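Rutine 2 folding package by Udus: review

Setup

The Rutine 2 is a software and gripper package for existing two-arm robots. Udus supplies the finger sets, wrist camera mounts and a license for the folding routines. We ran it at Clarkonside for most of May, on towels first and fleece afterward. Mounting and calibration took one morning. The manual covers the camera offsets well and cable routing hardly at all.

Towels

Terry is the easy case. The arms work from opposite ends of the towel, and each gripper closes independently.

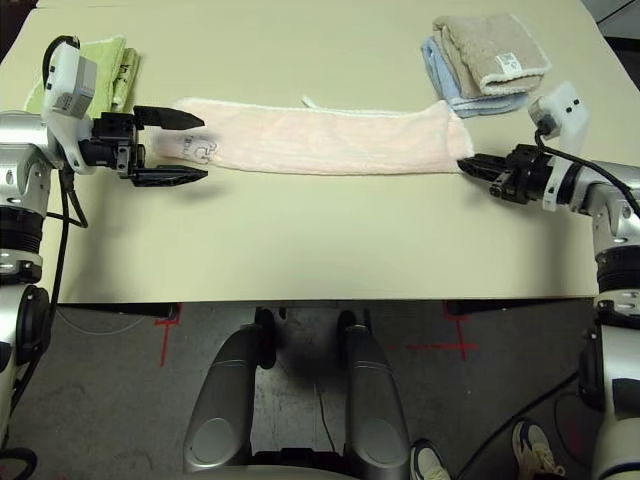 We logged 221 towel folds, with 30 stopped by an operator. Most stops were missed grasps at a short end. Edge alignment was acceptable for shelf stock - lengthwise folds came out better than crosswise ones. Sewn-in labels and hanging loops caused no extra stops.

Fleece

Thick pile is slower. The angular fingertips have to get in at a corner, and a fluffy trim makes the true edge harder to find. Lowering the approach speed helped. The default grip force did not need changing.

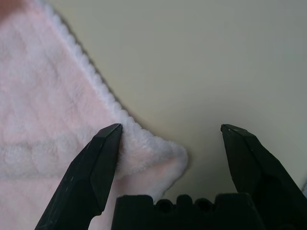 Price and support

The license is $385 a month per station. Spare fingers are extra. Ambrose, the reseller, answered both of our tickets within a day. Recommended for towels; for fleece, ask for a trial period first.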